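校际板球联赛第四局追分失利原因的分析
课程：体育数据与比赛分析 学期报告
组员：侯雨彤（Yutong Hou）、Leandro Sosa、Macarena Yáñez
指导教师：Eulalia Bustos

一、选题背景

两日制板球比赛每队击球两局，最后击球的一方要在第四局追赶一个已知的目标分。一般看法是场地到第四局已经磨损，球的弹跳不规则，所以追分困难。我们在看Clistness队的比赛时注意到，该队几次追分失败都发生在场地状况尚可的时候，而且中途一度占优。本报告想弄清楚，这些失利是由场地造成的，还是由击球手在某个阶段的选择造成的。

二、资料来源

资料取自Espinoza杯的纸质记分册，共整理出40场比赛。记分册由各主队保管，格式不统一，Fultstead队的册子按投球轮记录，Florance队的册子只记每名击球手的得分和出局方式。后一种无法还原逐球过程，我们只用它核对总分和三柱门倒下时的比分。

第四局中可以逐球还原的投球共1,086个，由Leandro录入表格，Macarena复核。两人意见不同的地方，例如一次跑分应记给击球手还是记为腿部触球得分，以裁判签字的那一页为准。

三、方法

我们把每一个第四局按倒下的三柱门数分成前段、中段和后段。前段到第三个三柱门倒下为止，中段是第四到第六个，后段是其余部分。每段统计得分率、无得分球的比例和出局方式。出局方式分为被投中、腿截球、接杀、跑出局和其他。
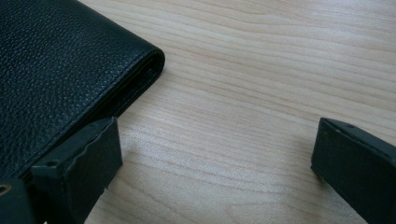 分段的界线有一定主观性。我们试过改用剩余分数来划分，但各场目标分相差较大，同样是还差60分，有的队手里有七个三柱门，有的只有两个，放在一起比较意义不大，最后仍按三柱门数划分。

四、结果

前段的得分率在胜方和负方之间差别很小。多数追分失败的球队在前段结束时仍处于可以取胜的位置。

差别出现在中段。负方在这一阶段的无得分球比例明显上升，通常紧跟在一对搭档被拆散之后。新上场的击球手连续防守，另一端已经站稳的击球手也随之放慢，接着用一次大力挥击来缓解压力，接杀出局多发生在这种时候。对旋转球手的情况更突出，击球手很少用脚步迎球，大多站在击球线内等球。

后段的样本较少，跑出局的比例偏高。队员Declan Tapsell在访谈中提到，后段的末位击球手之间缺少固定的喊话，一人起跑，另一人还在看球。他所在的队平时训练几乎不练末位击球手的跑动配合。

场地因素也有影响，但比我们预想的小。因低弹跳而被投中或腿截球的情况集中在少数几场，去掉这几场以后，中段的变化趋势没有改变。

五、讨论

从现有资料看，搭档被拆散后的最初几轮是追分中最不稳定的时间。已经站稳的击球手如果在这几轮里主动多接球，并保持一分一分的换位，无得分球的比例会低一些。胜方的几局里能看到这种做法，其中一局的第五对搭档用连续的单分度过了对方两名旋转球手的全部投球，没有打出一个边界球。

我们与Bustos老师讨论过是否应考虑心理压力。记分册里没有这方面的信息，访谈对象也只有3人，无法据此下判断，因此没有写入结果。

六、不足

1. 逐球资料集中在保存较好的几个队，Florance队基本缺失。
2. 场地状况依据记分册备注栏判断，各队记录的详细程度不同。
3. 没有考虑投球方的换人安排。中段得分变慢，也可能与主力投球手此时重新上场有关。

七、后续安排

一月份新赛季开始后，我们计划在Fultstead队主场现场记录，使用统一表格，增加投球落点和击球手脚步两栏。目标是再录入500个第四局投球，与本次结果对照。表格初稿已交给Declan试用，他建议把跑分时由谁喊话也列为一栏，我们准备采用。

分工：侯雨彤负责统计和撰写，Leandro Sosa负责录入，Macarena Yáñez负责复核和访谈。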